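3.2 Task and recording procedure

The data were recorded by students on the practical robotics module at Manstead, as part of the Bruvness project. The module runs from February and takes 48 students, who work in groups of 6. Each group chose one household task from a shared list and was responsible for recording it, checking the files and training a first policy on them. This section covers the bag-and-tray task, which was the one most groups picked.

We used handheld grippers instead of teleoperating an arm. The main reason was time. In the previous year, students following the Mazandarani protocol spent most of their lab sessions learning to drive the arm, and few groups finished recording. With a handheld device a new student could produce a usable demonstration in the first session. The cost is that the motion of the hands has to be recovered afterwards, and some demonstrations are lost at that step.

Each group was asked for 40 demonstrations. One student performed the task while another started and stopped the recording and kept the written log. They changed places after every 5 demonstrations, so that no single person's habits would dominate the set. The starting layout is given in Figure 2. The bag was dropped afresh before each recording and was not smoothed out, and the handles were left wherever they fell.

Figure 2. Both handheld grippers over the table, with the clear plastic tray to the left of the canvas bag.
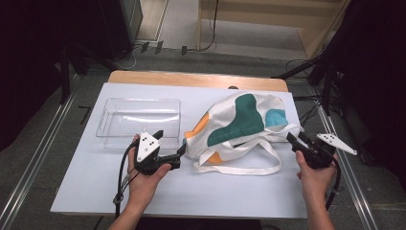
Groups were told to discard a demonstration only if the bag left the table or a cable became caught. Slow or hesitant attempts were kept. Several groups asked to remove these later, and we let them train a second policy on the reduced set, provided that both results were reported. The comparison is given in Section 4, together with the results from the Astham group, who used the same task list but a different table height.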